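Write Down the Table

Most labs that record small-arm manipulation data have a rule about success. An episode is kept if the task was completed and dropped if it was not. Far fewer have a rule about the table, and I think the second rule does more for the data than the first.

By the table I mean everything within reach or within view that is not the object of the task: containers, cables, furniture behind the work area. Our cube tasks at Finddale use a desktop arm, a red cube and a blue cube, with an open black box to the right holding a green cube, a yellow block, a matchbox and a few matches. Under the Cârstea protocol, which we adopted in October, each of those items gets a line in the session sheet whether or not the arm is expected to touch it. 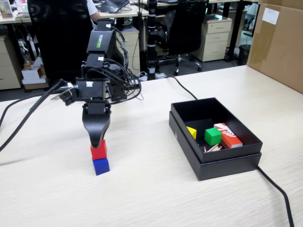 Sânziana Buzatu objected to this when the draft went out. Her comment, in full: "You are asking operators to do inventory. If the policy never touches the box, the box is background, and background should vary freely. A sheet that lists matches is a sheet people will copy from the day before." The last point is correct and I have no complete fix for it. The first I dispute. Background may vary freely only if the variation is recorded. Otherwise it is an uncontrolled variable that happens to be labeled as diversity.

We had a case of this. A set of 2613 episodes went to Pomard for training, and the resulting policy performed poorly once the container was moved to the other side. The episodes had all been collected with it on the right. No field in the metadata said so, and the reviewers had to open recordings to find out. A single line per session would have answered the question in a minute.

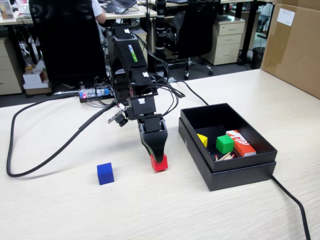 The protocol sets 3 requirements. First, the start state is defined by relation: which cube is on top, which is beside, which is in front. Coordinates are optional, relations are not. Second, cable routing is noted at the start of a session and again after any change to the arm or its mounts. A cable crossing the work surface is part of the workspace and should be treated as such in the risk assessment too. Third, any item inside the container is named by type and color.

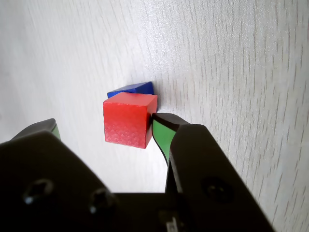 The wrist view needs its own entry. It shows far less of the surroundings than the external view, and the two are often reviewed by different people. When a reviewer with only the close view marks an episode as clean, that judgment covers the fingers and the cubes and nothing else. Our form now has separate boxes for the two views, and an episode with one box blank is held back.

There is a cost. Over 168 sessions the sheet added 70 seconds per session at the median, by our own timing. Celent, our annotation tool, can prefill the container fields from the previous session. I have asked for that feature to stay off, for the reason Buzatu gave. 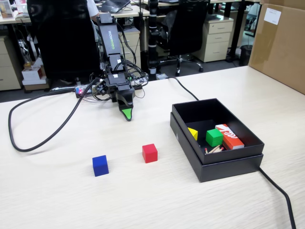 I would also keep the sheet short. Lighting, chair positions and people passing behind the table are real sources of variation, but a form that asks for all of them will be filled in badly. One free-text line for the room is enough. The required fields should stay limited to what the arm could reach, plus the cables. Sites with a fixed enclosure can drop the room line and should say in the dataset notes that they did.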